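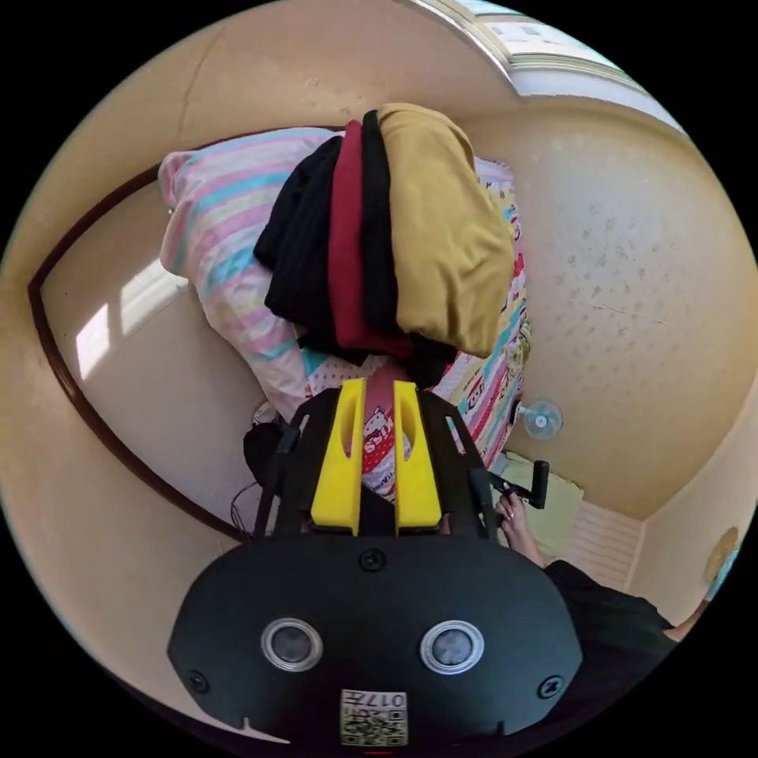
Bed and hand-held gripper with yellow fingers.

Fletby Ashes Urn, Standard Adult

Product code: FL-446
Supplied by: Drascombe Memorial Supplies
Range: Fletby
Availability: In stock

Overview
The Fletby is a plain lidded urn for cremated remains. It is suited to keeping at home, placement in a niche or interment in a family plot. It is sold direct to the public and can be delivered to your home or to your funeral director. You do not have to buy an urn from the firm that arranges the cremation.

Specifications
Capacity: 4 litres
Height: 30 cm
Body: spun aluminium, powder coated
Lid: threaded, with rubber seal
Colour: slate grey or off-white
Finish: matte
Engraving: optional, up to two lines on the body

Capacity
The Fletby holds the remains of most adults. If the crematorium has given you a volume, check it against the figure listed before ordering. Where the remains are to be divided among family members, order the Fletby with one or more Ccori keepsakes, which are sold separately and take a small portion each.

Filling
Remains are normally returned in a sealed bag inside a temporary container. Unscrew the lid anticlockwise, lower the bag in with the tie uppermost and refit the lid hand tight. Do not use adhesive if the urn may need to be opened later. Most funeral homes will transfer the remains on request; ask whether they charge for it.

Niche placement
Measure the opening of the niche as well as its depth. Some cemeteries restrict materials or require their own inner container. Confirm the rules in writing before ordering an engraved urn, as engraved items cannot be returned.

Price
Urn, unengraved: $102
Engraving: quoted at checkout
Ccori keepsake: see separate listing

Care
Wipe with a soft dry cloth. Avoid solvents and abrasive cleaners. The coating is not rated for permanent outdoor display.

Returns
Unused, unengraved urns may be returned in the original carton. Return postage is paid by the buyer.

Related items
Ccori keepsake urn
Ploreo scattering tube
Ploreo velvet carry bag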